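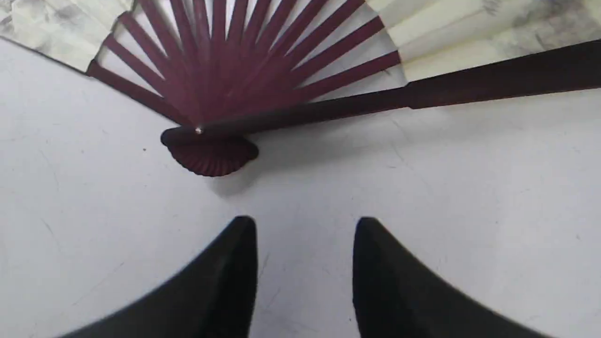 Large folding fan, partly open. Dark maroon ribs, cream paper leaf with grey ink wash.

Hand Fans from the Zamcombe Sale

Murray Landry bought this fan in a mixed box at the Zamcombe house sale. The box also held sewing patterns, two umbrellas and a glove stretcher, which are not on this page. He paid $48 for the lot. The fan was at the bottom, wrapped in a pillowcase.

Only one picture is up so far. The smaller fans from the same sale will be added in August, after Raluca Manole has gone through them.

Notes on the large fan

Ribs: Thin and narrow near the pivot, with open gaps between them once the fan is spread. The color is closer to burgundy than brown.

Guard stick: Much thicker than the ribs and darker, nearly black. It has a slight sheen along the upper edge. Murray thinks it is lacquer. Raluca thinks it is polished wood and would like to see it under a better lamp before the label is written.

Rivet: Small and silver colored. It holds all the ribs at one point. The rib ends below it stack into a rounded shape like a small shell, with fine ridges along the lower rim.

Leaf: Pleated paper, creased. The grey patches look like part of a brush painting. We have not matched them to any known design, and we have found no seller's mark on the box or the pillowcase.

Handling

We open this one slowly from the guard stick and stop when the paper starts to pull. It should not be forced flat. When it is put away it goes in a long box with tissue, with nothing stacked on top. The box is on the second shelf of the hall cabinet, next to the Ostermann catalogs.

Comparable fans

The 1998 Ostermann catalog lists a large painted fan on page 70 with dark sticks and a paper leaf. There is no photo with the listing, so it is hard to say how close it is. The Illetti dealer list has several smaller ones, mostly silk. If you have a catalog that shows a fan with this kind of rib end, Raluca would like a copy of the page.

The fan is not for sale. Please ask before using the picture elsewhere.

Page updated Fri 2 August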